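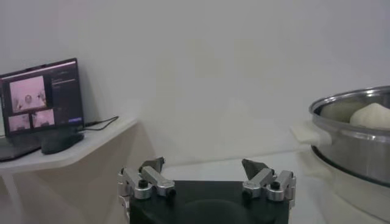

Tabletop and back wall, Uvamden test kitchen

Print | E-mail

Ticket 2581
Product: Tomidano electric steamer, single basket
Opened: 27 Jun 2023
Status: Resolved, one item left open

Reported problem

Hello, and thank you for the quick reply to my first note. I'll put it all down properly this time, so please bear with me if it goes on a bit. We've had the Tomidano in the kitchen at Uvamden since the start of June and everybody has grown quite fond of it, but there are two things I'd like help with. The first is the buns. They rise beautifully and then come out with wet, dimpled tops, and the bottoms grab hold of the basket so firmly that you leave half the skin behind when you lift one off. The second is the wall. We've got a few faint yellowish stains on the paint, a bit to the right of centre and just above the back edge of the table, and I'd love to know whether the steamer could have done it.

The buns are the plain Galli ones from the freezer section, the same ones I make at home over an ordinary saucepan with no bother at all. I steam them for 22 minutes from frozen, straight onto the metal, with the water filled to the upper line.

First reply from Judalier support

Thanks for such a thorough note - it saves us all some back and forth. Could you try a few things for us, in this order, and write down what happens after each?

1. Fill only to the lower line. At the upper line a hard boil can spit up through the holes in the basket, and that alone will give you soggy bottoms.

2. Wrap the lid in a clean, thin tea towel, with the corners knotted over the top so they hang nowhere near the base.

3. When the time is up, switch off and leave the lid on for 2 minutes before you open it.

4. Cut squares of baking paper a little bigger than each bun and set the buns on those, leaving plenty of the holes uncovered.

Customer log

Step 1. Lower line, no other changes. The bottoms were noticeably better, still sticking a little but in one piece. Tops as wet as ever. I did wonder if I'd run out of water before the end, but there was a good finger's depth left over.

Step 2. We used one of the old blue tea towels that has gone soft from years of washing. What a difference! The tops were smooth and matte, the way my mother-in-law gets them, and the towel was soaked through when I took it off, so there's no mystery about where all that water had been going.

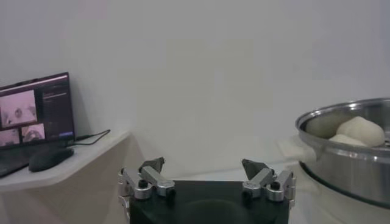 I kept the towel on for every batch after that, and I'd suggest putting it in the booklet, as I went through mine twice and there isn't a word about it.

Step 3. The wait helps too, though less than the towel. Without it the buns sank slightly in the middle as soon as the cool air got to them, and with it they stayed plump. I'll confess it's a very long 2 minutes when people are hungry.

Step 4. I went back and forth on the paper. It cures the sticking completely, but squares cut too large curl up at the edges and print a crease into the dough. In the end I brushed the basket with a little oil and skipped the paper, and that suits us nicely.

You also asked how we have things laid out. The steamer lives near the back of the white table, in the middle, with the stainless basket sitting on the white base and the handles out to the sides. I do four buns to a batch, which gives them room to swell, and the big white plate goes flat on the table to the right of the steamer, so there's only a short way to carry them. The stains are on the bare wall behind.

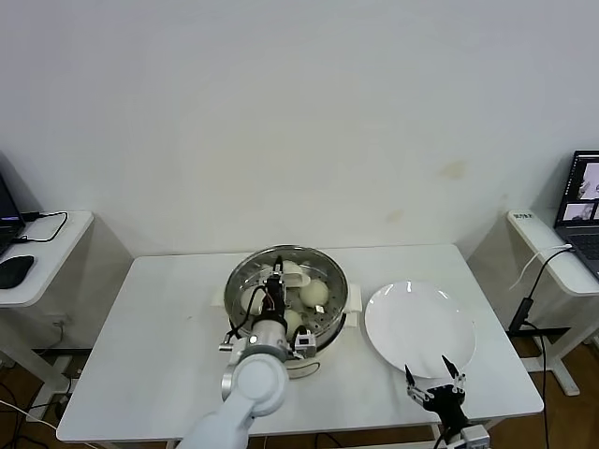

Second reply from Judalier support

We're so pleased about the buns, and we've passed your tea towel remark along to the people who look after the booklet. Oiling the basket is perfectly fine. Just wash it in warm soapy water afterwards, or the holes gum up over time.

As for the wall, we can't say for certain what made the marks. Steam will sometimes carry old cooking grease up onto paint and leave a yellow tinge when it dries, so it's possible. Please bring the steamer forward a good hand's width and tilt the lid open towards the room, away from the wall. Try a soft cloth with diluted dish soap on one small mark before you do the rest.

Left open

Wall marks. Customer will try the dish soap and write back on this ticket. No parts sent and no return needed.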